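June
Posted by Mulder

Okay, thread on the memory-swap cell at Driluria, because a few of you asked how I look after it and my answers in the replies got way too long.

Quick version of the job: a Universal Robots arm, one gripper, a desktop tower with the side off, and a gray printed fixture plate that parks the boards. The arm moves boards between the two. Simple on paper!

I took it over from the Evthorpe crew with a folder of notes and a box of spare clips. The notes were great. The clips were for the old plate. Sigh.

Morning check starts at the gripper. I put a driver on every screw on the finger linkages, just a touch, to feel if anything has backed out. If one has, it gets cleaned, a dab of the blue stuff, and back in. No cranking down on it. You'll bind the joint and then spend lunch wondering why the fingers close crooked (ask me how I know).

Next is the plate. Run a fingernail down the inside of each slot. Printed plastic gets little burrs where the boards rub, and a burr will tip a board just enough that the next pick goes sideways. I use a strip of fine sandpaper folded over a feeler gauge, 2 passes, then blow it out.

Do NOT sand the clips to make a tight board fit. I did this my first week and had to reprint the whole plate. 19 hours on our slow printer, and I could hear it from my desk the entire time.

Then the tower. Cables are the big one for me. They creep. Somebody unplugs a thing, plugs it back in, and now there's a loop sitting right where the fingers want to come down. I look at the whole run from the power supply to the board before I let the arm anywhere near it.

Some views from the wrist camera while I was working on the setup:
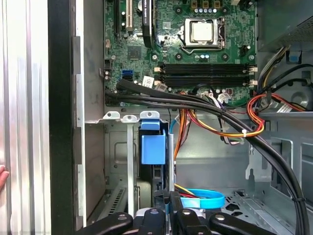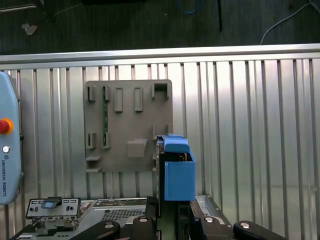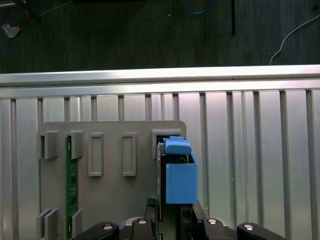
Tower with the side off in the first one, fixture plate and the light blue printed gripper part in the other two.

People always ask about that printed blue part. Bare fingers on a thin board edge are asking for trouble, so we grip with something boxy in between. I print them in batches and toss one the minute I see a crack. They're cheap. Boards less so.

Teaching the slot position is where patience comes in. I jog down to slow speed, bring the board in above the slot, stop, and look from the side and then from the top. Then I go in a tiny bit, stop again, and look again. If the board bows even a little I back all the way out and start over - fixing it halfway down never works for me.

Once I like the spot I save it under a new name and keep the old one. Disk space is free and I've wanted yesterday's point back more times than I'd like to admit.

If picks start drifting and you haven't touched the program, check the plate before you blame the arm. Ours is up against a ribbed metal panel and if the plate moves by a hair, every taught point moves with it. I drew pencil lines on the panel by the corners after the second time it bit me.

Log says 1725 cycles since I last re-taught the slots. I was going to leave it till 2000 but the last slot has been feeling scratchy, so I'm doing it this week.

Oh and keep the pendant where you can reach it without stretching. I moved ours closer after a day of leaning over the rail and my back has forgiven me.

Someone from the Ballstead shop asked if I'd share the plate file. Yes! Need to fix the clip spacing first, then I'll put it up in the replies.

Next thread will probably be on seating force for memory sticks, once I have numbers I trust.

Filed under: Shop Floor, Robot Upkeep
Contact | © Mulder | Back to top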